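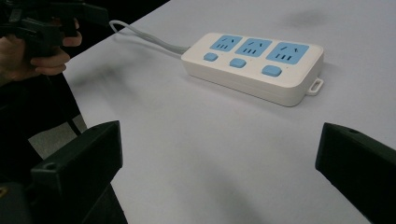 Can I run a heater off a power board in a rental?

Moved into a flat in Trarau in June and the lounge has one power point, behind the couch. I want to run a 400 watt panel heater, a lamp and the modem. Is a board okay or do I ask the landlord for another outlet?
Estuvent

Bezawit Jemal
400 watts is small. Add up the labels on everything and compare the total with the rating printed on your board. Mine comes to 109 watts without a heater.
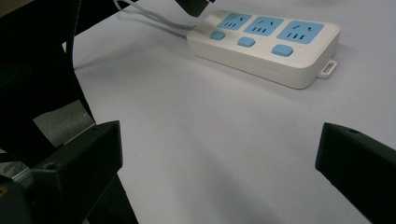 Power board with a switch for each socket

Gashaw
just ask the landlord. mine took 2 months but he did it

Skilano
Agree with the first reply, but keep the board out from behind the couch — dust and cushions trap heat. 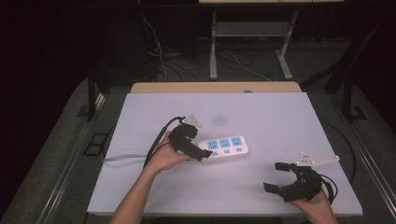
Landlords vary, so put the request in writing and keep a copy. Meanwhile, get a board with a button under each socket, and you can turn the lamp off and leave the modem going. Don't plug a second board into the first one.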